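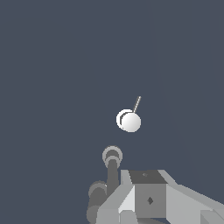
Two fingers in a rented garage

Vilja Kuusisto builds her robots twice. The first time is on the screen, in the evening, with a cup of tea and no risk for the motors. The second time is in the workshop at Undano, where she shares a long bench with Lorne Chan and has a shelf for her parts.

Her gripper is called Bergeron. In the simulator it is plain gray, without any texture, and the thing it must learn to reach is a white ball with a thin rod on it. Behind them is only dark blue-gray. She likes it so plain. "If I draw a nice kitchen, I will look at the kitchen," she told me when I visited.

She started in October with a simple plan: 2 motors, printed fingers, and a budget of 100 euros. The budget is now at 153, and she blames the screws. The first printed finger broke at the joint while Chan was holding it, and they still do not agree about who pushed too hard.

On the screen, one run takes a short time, so she leaves the computer to work through the night. The last batch was 4000 runs. In the morning she reads the results before breakfast and writes the bad ones in a notebook – the gripper came too low, or the fingertip passed the ball on the wrong side.

Chan is less patient with simulation. He repairs sewing machines, and he wants to feel how stiff a joint is with his own hand. He has filed the new joints for her and made a better bracket from a piece of old steel shelf.

The next job is the cable. It comes out at the back of the housing and catches on the bracket when the wrist turns, so Kuusisto will move the hole and print the housing again.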